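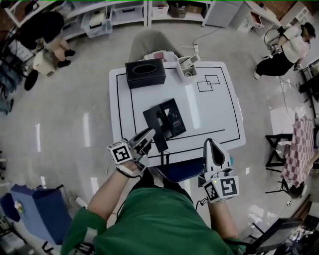

At the table with the black box, green shirt on.

Progress report to the Altgate small tourism fund, 5/22/25
From Anjana Rathnayake, Minduletti Boat Stays

Dear Valter,

Thank you again for your patience with us over the winter, and for the kind note you sent when the harbor was closed by the storm. We read it out loud at breakfast and it cheered everybody up!

The biggest news is that the second houseboat, the Montoya, is back in the water at Prerkham. Your grant paid for the new bunks and the galley stove, and we added the deck awning out of our own pocket (I know you warned me about awnings, but wait until you've sat under it with a cold drink). She now sleeps 9 guests, and we have taken 30 bookings for the season so far, mostly families who want to stay out on the lagoon overnight and see the herons come in at dusk.

Kuo-hua Ng has finished the walking map for the island stop. We printed 300 copies and left a stack at the ferry office, where they are already going quickly. The bird hide path is still muddy at the far end, so the map sends people around by the old salt store for now.

Where we are behind is the mooring. Svatopluk Kadlec has laid 5 of the new buoys, but the last of the chain came in the wrong size and had to go back to the supplier. He expects the right one in June. Until then the Montoya and the older boat take turns on the outer mooring, and a few guests have had their night by the quay instead, with a dinner on us to make up for it.

The money is on track apart from the chain, which cost more than we planned. I would like to move what is left in the signage line over to moorings, if you are happy with that. The full sheet is attached.

Do come and stay a night when you can. The front cabin has the best view of the sunrise, and I'll make sure it is kept for you.

Warmly,
Anjana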